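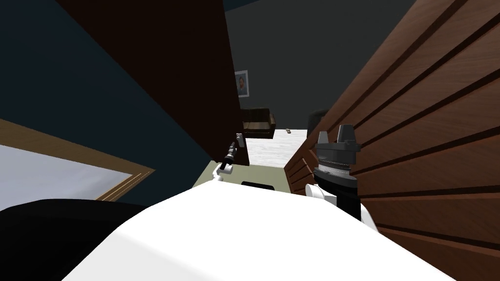
4. What people told us about waiting

I should say up front that I came into this part of the study expecting to write about rain. I've stood at enough bus stops in Vallonberg to have strong feelings about rain, and when we handed out 1000 diary cards in June (half on the Limar route, half on the Godoy route) I was already drafting a paragraph about shelters in my head. We got 578 cards back, covering 712 separate waits, and hardly any of them complained about getting wet. June was dry, so that's partly on us, but even the cards that mentioned a shower were pretty relaxed about it.

What people wrote about was the clock. Each card asked for the time you reached the stop, the time you got on the bus, and how long the wait felt. That last box was meant to be a number of minutes and we got all kinds of things in it, including "forever," "fine" and a little drawing of a snail. I kept the snail in the set of written comments but left it out of the estimates, along with every other answer that couldn't be turned into minutes without me guessing.

The two routes look alike on paper. Both are run by Navance, both go through the market square, and both have the same daytime timetable. The big difference, as you'll remember from the map in Figure 2 in the last section, is that the Godoy route starts at the hospital and the Limar route starts way out past the allotments. By the time a Limar bus gets to the square it has been through the level crossing, and the level crossing does what it likes. Godoy riders tended to guess their wait fairly well. Limar riders guessed long, and they guessed longer the closer they were to the crossing, even on mornings when the bus came right on schedule!

I find that last bit really interesting. If overestimating came from being kept waiting, you'd expect it to fade on the good days, and in our cards it doesn't seem to. My reading is that people carry the bad mornings with them. Several riders wrote that they leave home early "in case," and then they stand there early, watching the road, and of course it drags. One person walks back a stop so they can see whether the barrier is down. Somebody else had stopped wearing a watch.

There's another way to read it, and one of our reviewers on the earlier draft pushed me on this. People who had a bad wait may have been more likely to fill in the card and mail it back. I can't rule that out. The return rate was a little lower on Limar, which could cut either way, and the cards were anonymous, so we couldn't go chasing the ones that stayed in a kitchen drawer. The free comments don't read like a pile of complaints, though. Plenty of them are about dogs, or the bakery, or a neighbor they only ever see at the stop.

Those neighbor comments deserve a word. When someone wrote that they'd been talking to another rider, their guess usually came out shorter than the real wait, and this held on both routes. We didn't ask about conversation anywhere on the card (I wish we had), so all of this comes from people bringing it up on their own. Please treat it as a hint. A rider who chats and forgets to mention it looks exactly like a rider who stood in silence, and I have no way to tell them apart.

I also looked at the stops with a posted timetable against the stops where the case was empty or too faded to read. I expected a clear gap and found a muddle. At the busy stops the timetable seemed to help a bit. At the quiet ones it made no difference that I could find, maybe because everyone there already knows the times by heart. A few older riders told us so in fairly firm language.

One more wrinkle before the next section. The arrival times are the riders' own, and people love to round. There are great heaps of quarter past and half past, and almost nothing at, say, 8:13. Boarding times are rounded too, but less, I think because people had the card out by then. For the model in Section 5 I spread the rounded times evenly across the minutes on either side and ran everything again. The Limar estimates came down slightly and the Godoy ones stayed put. The gap between the routes was still there.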